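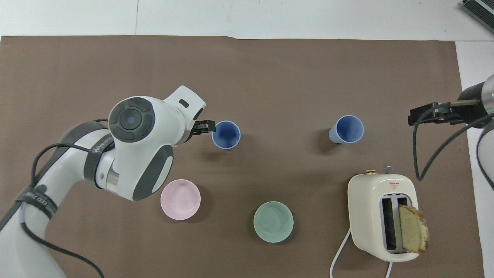 Two-arm kit: notes after a month

I've had the Fista tabletop kit since the beginning of August and a few people have asked whether it is any good, so I'll put down what I know so far. I hired mine from Ruddock, who do a monthly rate of 394 pounds with delivery to Wullport included. You can buy it outright, but I didn't want to commit before I'd lived with it.

What you get for the money is two arms with grippers, two table clamps, the power supplies, a box of spare finger pads and a login for the Rosmont software. You supply your own table and computer. The table matters more than the leaflet suggests. My first one was a folding thing and it wobbled every time an arm stopped quickly. I moved everything to a heavier white one and the wobble went.

I also put brown paper down over most of the top. The bare white surface was too shiny under my lights and the software kept losing the edges of pale objects. Paper is cheap and I change it when it gets creased.

Setting up took me most of a Saturday. The clamps are fine. The cables are the fiddly bit, as they have to be long enough for the arm to reach right out and they then hang in a loop when it comes back in. I've strapped mine to the lower part of the arm, which helps. The manual has 126 pages and the section on cables is one paragraph.

For testing I've been using breakfast things: two blue cups, a pink bowl, a green bowl, and a cream two-slot toaster with a slice of pound cake in it. The cups are the easiest. They stand up straight, they have a bit of taper, and the gripper has short fingers that go around them well enough. Out of 30 tries at picking up a cup and putting it down on a marked spot, it managed all but two.

The bowls were worse. They're low and the rim is thick and rounded, so the fingers slide unless the arm comes in at the right angle. I got nine good lifts from the same number of tries. Swapping to the softer pads improved things, though I haven't kept a proper tally since.

Cake is hard. It's soft, and if you squeeze enough to lift it you also squash it. Turning the grip force down to the second lowest setting gave me slices that came out in one piece, with dents. Bread was easier. I leave the toaster switched off at the wall for all of this and would suggest you do too.

The buttons on the wrist are the part I like most. You can push the arm to where you want it, press, and it saves the position. I use that far more than the screen. The software does the job but it logs you out when you leave it alone, and you lose any position you haven't named.

Support has been good. I rang Ruddock twice and spoke to Mereana Katene both times. She sorted out a calibration fault on the left arm over the phone and posted me a clamp bolt I'd lost.

I've kept it on for a second month. If you only want to move cups, one arm would do, and they hire those separately. Next I'm going to try the two arms together, one holding a bowl steady while the other puts something in it.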